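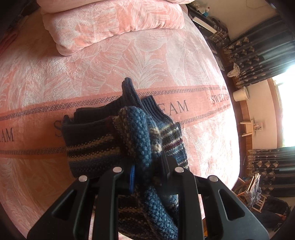 A folded sweater on a pink plush blanket, held at the middle by a hand-held gripper.

Home | Clubs | People | Places | Random article | Log in

Lidance Folding Club

The Lidance Folding Club (everybody just says "Folding") is a student robotics club at the Quiroga technical school in Vulville, and I'm writing this article as somebody who spent two years in it, so forgive me if I get carried away! The club works on one thing only, which is teaching robots to handle clothes. Shirts, towels, scarves, and above all sweaters, which are a whole world of trouble by themselves.

History

Folding started in March as a side project of the regular robotics class. Hipólito Sosa taught that class, and he had set us a pretty standard assignment with wooden blocks. A few of us got bored and asked if we could try a sock. He said yes, the sock went badly, and by the end of the term we had our own shelf in the workshop and a name. Lidance was the name of the old dance hall where we met when the school was closed (great floor, terrible heating).

Agustina Echeverría took over as club lead the next year. She's the one who decided we should stop working only on the workshop tables and go practice on beds, couches and whatever else people fold laundry on at home. I remember complaining about hauling everything around on the bus. I also remember our results on soft surfaces being awful for weeks, so she had a point.

How it works

Most of the work is done by hand, with a gripper you hold and squeeze. You do the fold yourself, slowly, using only the gripper, and the recording goes into the pile that the software learns from. One recording is called a "take." A new member usually does towels for the first month and then moves up to T-shirts.

Sweaters come last. Chunky knits are thick, so when you pinch one in the middle it stands up in a fat fold and the rest wants to come along with it. Ribbed cuffs and hems behave differently from the body, too. And if the blanket underneath is plush, you have to watch that you're pinching sweater and only sweater! Patterned blankets with writing or big leaves on them are popular in the club, by the way. Plain white sheets got so boring to look at, and we wanted backgrounds that were a bit more like real bedrooms.

The house rules, as far as I remember them:

No helping with your free hand once a take has begun.
If you drop it, keep going. Dropped takes are kept and labeled as dropped.
Bring your own clothes if you can, clean please.
Whoever does the last take charges the batteries.

Tandura

Tandura is the club's learning program, named after a cat. The first version learned from 43 takes and could find the edge of a towel maybe half the time. The version I worked on had 1473 takes behind it, and it folded T-shirts well enough that my mother asked if she could keep it. Sweaters with stripes still confused it, especially dark ones where a maroon or navy band looked to it like a gap between two layers. I spent almost 4 months on that problem and I'm still a little sore about it.

Competition

The club enters the Vulville Open Bench every year, in the household category. Each team gets nine garments they haven't seen before and has to leave them in a stack. Our best result was second place. We lost to a team that had a beautiful way of doing sleeves, and Agustina went straight over to ask them how they did it (they told her, very nice people).

Joining

Anybody enrolled at Quiroga can come. You don't need to know how to program, and a couple of our best gripper people never wrote a line of code. Ask for the Folding shelf in the workshop and somebody will hand you a towel.

Last updated: Tuesday, September 21, 2021
9 comments | 4 shares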